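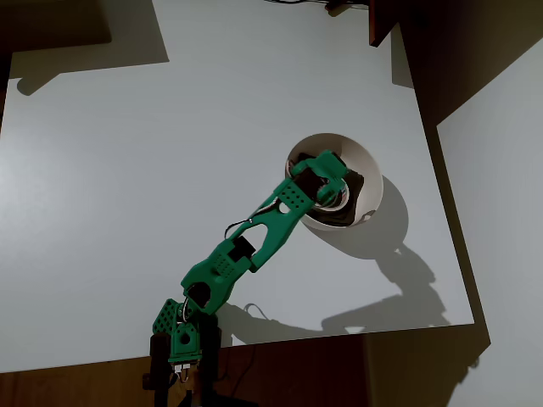
The green arm at the bowl, gripper down on a piece of something dark and soft.

Arms on the Bench: Your Questions

I'm Lovely Layug and I run the sorting bench at Berkano, Undcombe site. I get asked the same things in the break room every week, so I finally typed my answers up. If yours is missing, come find me!

Are we losing jobs over this?
No one on the bench has been let go, and the plan I've been shown through April has the same headcount on it. I can't promise what happens in five years and I won't pretend to. What has changed is who does what. The arms get the small pick-up work, and we get more of the checking, mending and packing.

How many arms are there?
2, both on the long bench. They're small tabletop ones with 3D-printed parts, so please don't picture a car factory.

Is it faster than me?
Ha, no. I've raced it. On soft stuff like cloth you'll beat it easily, because cloth folds up differently every single time and the arm has to work out where to grab. It also doesn't get a sore wrist by lunchtime, and I do (did, mostly - mine is a lot better since I switched to checking).

Do I have to learn to code?
You don't. Training is 40 minutes at the bench with me or whoever is on shift. You learn to start it, stop it, set a bowl out for it and call for help. If you want to go further and learn how we teach it new grabs, there's a sign-up sheet by the kettle and you get paid for the time.

What do I do when it drops something?
Stop it first, then pick the thing up. Please don't reach in while it's moving, even if you're sure you can get there before it does. I know it looks slow.

Can I move the wires out of my way?
Leave them, please! Some of them run loose along the arm and they need the slack when the elbow bends. If one looks snagged, press stop and come get me.

Will it be used to track how quickly I work?
I asked this one myself before I agreed to anything. The arm logs its own grabs and misses. It doesn't log you. The written policy is in the Karnby binder in the office and anyone can read it.

Who fixes it when it breaks?
Small stuff we do here. A cracked bracket gets printed again and swapped out, usually the same day. Motors take longer, since we have to order them in.

I really don't want to work next to it. Is that okay?
Yes. Tell me before Friday and I'll put you on the packing side for the next rota. A couple of people have done that and it's been no big deal. One of them came back after a while, the other likes packing better and stayed there.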